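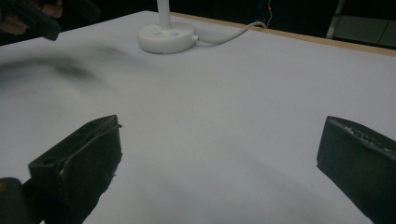

Bench notes from the Sugden open day
April 16, 2023

The Sugden workshop opened its handling bench to visitors this spring. The session was on hand-held grippers, the kind a person carries through a task so that a robot arm can be taught it later. Most of what the demonstrators said about setting up a table applies to any bench at home, and the useful parts are written up below.

Light
One lamp with a white pole stood on the white table. A single lamp gives a bright middle and dim edges, and a hand held over the work throws a soft grey shadow on a pale top. Put the lamp on the far side of the work from your stronger hand. For fine jobs add a second lamp, set lower. Sugden asks for 500 lux at the work and checks it with a meter laid flat, with the operator's hands in their normal position.

Cable
Run the lamp cable off the nearest edge that you do not reach across, usually the back. Leave enough slack for the base to turn. Tape it to the underside of the top, never over the working surface.

Surface
Matt white shows small dark parts well and hides white ones. Keep a dark mat for white screws, buttons and plastic clips. Wipe the top with a barely damp cloth before starting and dry it straight away. Gloss tops give glare under a close lamp; a sheet of plain lining paper cures it.

Gripping faces
The fingers on the demonstration tools were dark blocks with scuffed and worn edges. The rule given was to look at the faces every 4 hours of use and renew any pad that has lifted at a corner. The same check suits pliers, clamps and kitchen tongs with padded tips. To renew a pad:

Peel off the old one and scrape away the glue with a plastic scraper.
Clean the face with methylated spirit and let it dry.
Cut the new pad 1 mm short of the edge all round.
Press in a vice overnight at light pressure.

Two people at one table
Clear the top before the second person picks up a tool. Agree who moves first. Hold an idle tool up and back, clear of the other person's work, or put it down off the table.

Bench height
The Prultby bench in the next bay is 1485 mm long and its height can be set in 13 steps. Start with the top just below the elbow and go lower for heavy work.

The Sasance stand had run out of pad samples by midday. Sugden's next open day is in July, and Sanditz will be showing clamps.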